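Prodromos Tsakiris looks after the grocery cell at Utgate, where a robot with a fingered hand works over a produce stand and a gray plastic shopping basket. Plarnora supplied the cell in February. He has kept its maintenance log from the start.

Daily setup begins with the basket. "The rim is our datum," he said. "If somebody swaps the basket, we teach the rim height again before running vegetables."

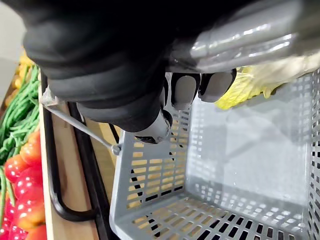

The hand over the near rim of the basket, with a leaf held at right.

The black covering on the hand is checked at every shift change. Tsakiris looks for folds that have worked down toward the fingertips, where they can get caught in a joint. "You smooth it back toward the wrist and close the hand fully 5 times. If it creeps again, the cuff is worn." The current cover has run 195 hours. The one before it was pulled at 990, which he considers too late.

Rim grasps are hardest on the pads.

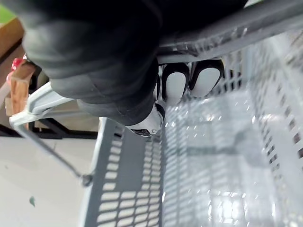 "They pick up marks, and then the contact reading drifts," he said. He cleans them with a damp cloth and zeroes the sensors with the hand open. Pads are replaced in pairs, and each change takes 2 people because the finger has to be held straight while the screw goes in. The torque driver is a Jansen. Spares come from the Illau depot.

Soft items get their own force limit. Tsakiris lowers it until the grip slips, then goes back up one step and saves the value.

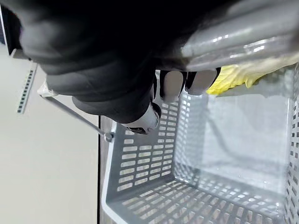
Fingers closed on the light gray bar, with crumpled pale yellow cloth along the rim.

He is still waiting for a revised thumb bracket. "The old one holds its zero for a week," he said. "I check it every morning."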